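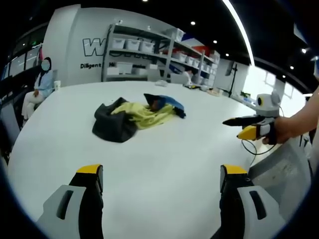

How often should you sort through your clothes? Twice a year is enough for most people, once in June and once when the heavy coats come out.

I used to do it whenever the closet door stopped closing. That meant I did it in a bad mood, usually late at night, and ended up pushing most of it back in. Now I have a routine. It takes one afternoon, and I have kept it up long enough to write it down.

Start by taking everything out of one section. I mean one shelf or one drawer, never the whole closet. I made that mistake in the old apartment in Fledport and slept next to a mountain of sweaters for six nights. Put what you took out on a table. A bed works, but you will want the bed back by evening, and you have to bend over it the entire time. A round table is good because you can walk around it and reach the pile from any side. A light-colored top helps too. Charcoal and black look the same on a dark table, and I have folded a pair of black leggings into a gray sweatshirt more than once.

It doesn't matter if things land in a heap. I pull them apart by color first, darks on one side and anything pale or bright on the other. This is only so I can see what I have. I had four nearly identical navy T-shirts for years and never noticed until they were lying next to each other.

Then I pick up each thing and hold it by the shoulders or the waistband. Check the underarms, the collar, the cuffs and the hem. If it needs a button, it goes on the chair. If it needs more than a button, I ask myself if I will really fix it, and the answer is usually no.

Folding comes last. My friend Elli Kemppainen folds everything into thirds and stands it upright in the drawer. I tried that and it does save space with T-shirts. Sweaters just slump over. Mine go flat, sleeves in, folded once across the middle, with the thickest on the bottom. Cloths and towels I fold in half and in half again and leave it at that.

For storage I use plain white bins on an open shelf. The first ones I bought were from Zultano and had lids that cracked the first winter. The ones I have now are Pumard, 20 dollars for the set, no lids. I put a strip of masking tape on the front and write what is in there. Labels should be boring. "Winter, wool" is good. "Misc" is how I lost a scarf for a year.

Aarne Oksanen asked me in the comments last time what I do with clothes that are fine but that I don't wear. I put them in a bag by the front door with the date on it - today's says 30/11/2004 - and if I haven't gone into it by the next sort, it goes to the thrift store on Alva Street without being opened again. The last bag weighed almost 20 pounds, mostly jeans.

Dark things get washed before they go into a bin for the season, even if they look clean. Let them dry completely, overnight at least. Mothballs I gave up on because of the smell. Cedar blocks seem to do all right if you sand them now and then.

I still have the bottom drawer to do, the one with the swimsuits and the single gloves. If anyone has a good way to keep gloves in pairs, leave a comment. I have tried clothespins and they snag the knit.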